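How to store dahlia tubers over winter in plastic crates

Posted 4/4/22 by Slavica Vasić in Growing notes

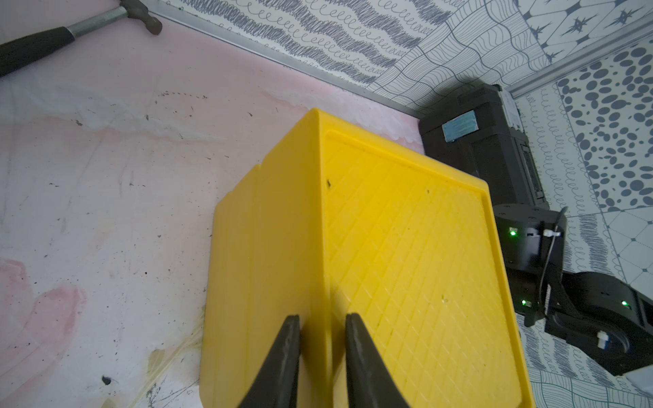

What you need

A garden fork
Secateurs
Plastic crates
Newspaper
Dry packing material (old compost, vermiculite or wood shavings)
Plant labels and a pencil
A cheap thermometer

I have written this in April because this is when I unpack my own tubers and can see what has kept and what has rotted. Save it for the autumn if you are reading it now. The last part, on waking the tubers up, is the part you can use straight away.

When to lift

Leave the plants in the ground until the first proper frost has turned the leaves black. The tubers go on fattening up through the autumn and the skins toughen, so lifting early gives you thin, soft tubers that shrivel by the new year. On the Prendside plots the frost comes late along the river wall and early at the top by the road. Go by your own plants and ignore the date on the calendar.

Once the leaves are black you have a week or two. A light frost does not reach the tubers. Several hard nights in a row can.

If you garden on light soil in a mild area you can leave dahlias in the ground under a thick mulch. I lost a whole row doing this on clay and have lifted them every year since.

Label before you cut

Write the labels while the plants are still standing. A dahlia without its flowers is very hard to tell from any other dahlia. Tie the label to the base of the main stem with string, below where you are going to cut. Pencil lasts through a winter in storage. Felt pen often fades, even the sort sold as permanent.

If you don't know the name of a variety, write down the colour and height. "Dark red, waist high" is good enough to plan a border with.

Lifting the clumps

1. Cut the stems down to a hand's width above the soil.

2. Push the fork in well away from the stem, at least the length of the fork head. Tubers spread further than you expect and the necks snap easily.

3. Loosen the soil on all sides before you try to raise anything. Work round the plant and lift a little each time.

4. Get the fork right under and bring the clump up with one hand beneath it. Do not pull on the stem.

5. Knock off the loose soil. Leave anything that sticks.

A tuber with a broken neck will not grow, even if it looks sound. Take those off now and put them on the compost heap.

To wash or not to wash

Both ways work. Washing makes it easier to see damage and slugs, and easier to divide the clump. Leaving the soil on gives the skins some protection against drying out.

I wash mine, as my soil is heavy and holds wet against the tubers. Use a hose on a gentle setting. A strong jet takes the skin off. If your soil is sandy, let it dry and brush it away with your fingers.

Drying

Turn the clumps upside down so that water drains out of the hollow stems. Stand them somewhere airy and free of frost. A greenhouse bench is fine, or a garage with the door open in the daytime. Give them a week if they were washed and a few days if they were not.

Stop when the skins feel dry but the tubers are still firm. If they start to wrinkle they have had too long, so pack them straight away.

Choosing a crate

You can use cardboard boxes, wooden trays or even old buckets, but I have moved over to plastic crates. They wash clean, they don't soak up damp from a concrete floor, and mice find them harder going than cardboard.

Points to check:

Solid sides or open sides. Solid sides hold moisture in, which suits a dry, slightly warm store such as a cupboard under the stairs. Open sides let air through and are better in a damp shed. If you have solid crates and a damp shed, leave the lids off.

Depth. One layer of clumps plus a covering of packing is ideal. In a deep crate people are tempted to put in two or three layers, and the rot always starts at the bottom where you can't see it.

Weight. A full crate of tubers and old compost is heavy. Try lifting it half full before you carry on.

Stacking. Crates that stack on their rims leave a gap for air. Crates that nest inside each other when empty will press down on the contents unless they have bars or a lid.

Second-hand crates are perfectly good. Scrub them with hot water and washing-up liquid, paying attention to the corners and any ridged or patterned surface, where old soil collects. Rinse, and let them dry fully before use.

Packing

1. Line the bottom of the crate with several sheets of newspaper.

2. Add a layer of packing material, two fingers deep. Last year's potting compost is the cheapest choice but must be nearly dry. If you squeeze a handful it should fall apart when you open your hand.

3. Set the clumps in with the stems upward. They can be close, but try to keep them from touching. If one goes bad, the rot passes to whatever it is resting against.

4. Fill in between and over the tubers. Leave the stem ends showing so that you can find each clump.

5. Lay one sheet of newspaper over the top.

6. Write a list of what is in the crate and tape it to the outside. I keep the same list in a notebook as well.

Small single tubers dry out faster than clumps. Wrap those in newspaper one at a time and keep them together in the middle of a crate.

Where to keep them

You want somewhere dark, free of frost and cool, between 4 and 10 degrees. Below that there is a risk of freezing. Above it they may shrivel or begin to sprout in January.

Put the thermometer next to the crates, at the same height, and look at it on the coldest nights. The floor of a shed is often several degrees colder than the shelf. If frost is forecast and you are worried, throw an old blanket over the crates and take it off again when the weather turns.

Keep them away from boilers and from stored apples.

Checking through the winter

Look over the crates once a month. It takes a few minutes.

Soft or wet tubers: cut back to clean flesh with a sharp knife, let the cut dry for a day, and repack. If the rot has reached the stem, throw the whole clump out.

White fluffy mould on the surface: wipe it off with a dry cloth and give the crate more air for a few days. The tuber underneath is usually sound.

Wrinkled tubers: sprinkle a little water on the packing, no more than a few spoonfuls for a whole crate. Check again the next week.

Chewed tubers: mice. Move the crates on to a shelf and cover them with wire mesh, weighted at the corners.

Waking them up in April

Bring the crates into the light and tip the packing away from the crowns. Any buds, or eyes, will show as small pink or green bumps where the tubers join the old stem.

If you want more plants, divide the clumps now. Each piece needs a tuber, an unbroken neck and at least one eye. Use a clean knife and leave the pieces overnight so the cuts dry.

Pot them up in just-moist compost with the crown level with the surface. Do not water again until shoots appear. Most rot at this stage comes from watering a tuber that has no roots to drink with.

If you have no room for pots, the tubers can go straight into the ground from late April in mild places, planted a hand's depth down. Have some fleece ready for cold nights once the shoots are through.

When the crates are empty, scrub them out and put them away dry. The old packing can go on the borders, unless you had a lot of rot, in which case put it in the bin.

Filed under: Autumn jobs, Dahlias, Storage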